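Cahier de paillasse, projet Cadley (base pelable pour vernis à ongles)
17 mai 2023
Rédaction : S. Triantafyllou. Relecture : Saoirse Flanagan.

Objet
Reprise de l'essai d'adhérence de la base pelable en phase aqueuse, lot 14, sous la teinte Dinero (rouge brique, nacre fine). Le lot 12 se décollait en lambeaux au niveau des cuticules et le lot 13 a été abandonné au filtrage (grumeaux, voir feuille précédente). Le lot 14 reprend la composition du 12 avec la dispersion acrylique de Lostmont à la place de l'ancienne, le reste inchangé.

Préparation
Dispersion pesée en premier, plastifiant ajouté au goutte-à-goutte sous agitation lente, pale à ancre. Épaississant prédilué dans l'eau, incorporé en deux fois. Conservateur en fin de procédé. Masse totale du bécher : 200 g. Pas de mousse visible après repos, quelques bulles contre la paroi, parties au dégazage.
Viscosité Brookfield, mobile 3, à température de la salle climatisée : 1 814 mPa·s. Dans la fourchette du cahier des charges Ó Dubhghaill, plutôt vers le bas. À surveiller si on garde ce flacon : le pinceau plat prend déjà beaucoup de produit avec le lot 12, qui était plus épais.
Filtration sur toile nylon, pas de résidu. Mise en flacons ambrés, bille d'acier dans la moitié d'entre eux. Les flacons sans bille servent de témoins pour la sédimentation.
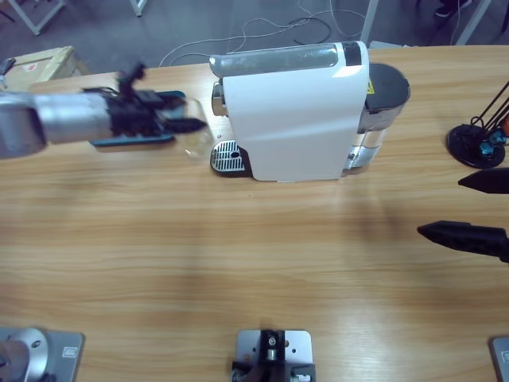 Application
Supports : faux ongles en ABS non texturés, dégraissés à l'isopropanol, plus une série sur plaques de kératine reconstituée. Les plaques ont été sorties de l'enceinte humide une heure avant. Saoirse préfère les sortir la veille ; j'ai gardé mon protocole pour rester comparable aux lots 12 et 13, à trancher avant la campagne suivante.
Une couche de base, séchage jusqu'à transparence complète (le film est laiteux à l'application, la transition est nette). Ensuite 2 couches de Dinero, puis top coat sans lampe, celui du commerce déjà utilisé en mars.
Le film de base s'étale bien. Léger retrait au bord libre sur ABS, rien sur kératine. Sur ABS le retrait disparaît si on encapsule le bord d'un coup de pinceau. Noter que les utilisatrices ne le feront pas toutes.

Pelage
Amorce au bâtonnet de buis côté cuticule, traction manuelle d'abord, puis pince et dynamomètre pour la série chiffrée.
Kératine : film retiré d'une pièce, vernis compris, sauf sur une plaque où le coin gauche est resté accroché. Cette plaque portait une rayure avant application (visible à la loupe, notée au départ). Je l'exclus de la moyenne et je la conserve dans le sachet, étiquetée.
ABS : film retiré d'une pièce partout. Force plus basse que sur kératine, comme pour le lot 12. L'ABS reste un mauvais indicateur de tenue, il ne sert qu'à vérifier la cohésion du film.
Pas de coloration résiduelle du support après pelage. Avec la base du lot 12, Dinero laissait un voile rosé dans les stries.

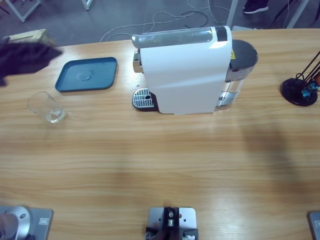 Machine à capsules, réservoir à l'arrière.

Eau chaude et savon
Série immergée, eau à 40 °C additionnée de liquide vaisselle sans parfum, cycles de dix minutes avec essuyage entre chaque. Blanchiment du film de base au bord libre dès le troisième cycle, réversible au séchage. Pas de décollement spontané avant le sixième. À partir de là, soulèvement côté cuticule sur les faux ongles non encapsulés uniquement.
Le blanchiment se voit peu sous Dinero. Il se verra sous une teinte transparente ou un nude. Il faudra refaire l'essai avec le beige laiteux avant d'annoncer quoi que ce soit au client, et le faire aussi sans top coat.
Hypothèse : tensioactif résiduel de la dispersion Lostmont. Fiche technique muette sur le taux. Demander le certificat d'analyse du fût, pas le certificat type. 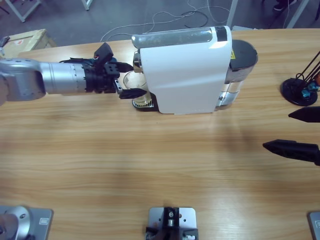 Pince ouverte autour du verre, devant la machine à capsules.

Remarques de relecture (S. F.)
Le dynamomètre n'a pas été remis à zéro entre les deux séries ; vérifié au poids étalon après coup, dérive négligeable, mais l'inscrire. Angle de pelage non noté pour la série kératine : je suppose 90°, à confirmer par Spyros.
Réponse S. T. : 90° confirmé, gabarit imprimé.

À faire
Lot 15 : même formule, plastifiant réduit d'un quart, épaississant inchangé.
Essai nude, avec et sans top coat.
Stabilité du lot 14 : étuve 45 °C et cycles gel-dégel, flacons avec et sans bille. Témoin à garder à l'abri de la lumière jusqu'en décembre.
Remplacer les pinceaux plats, poils écartés sur deux d'entre eux.
Écrire à Ó Dubhghaill pour le diamètre de col définitif, toujours pas reçu.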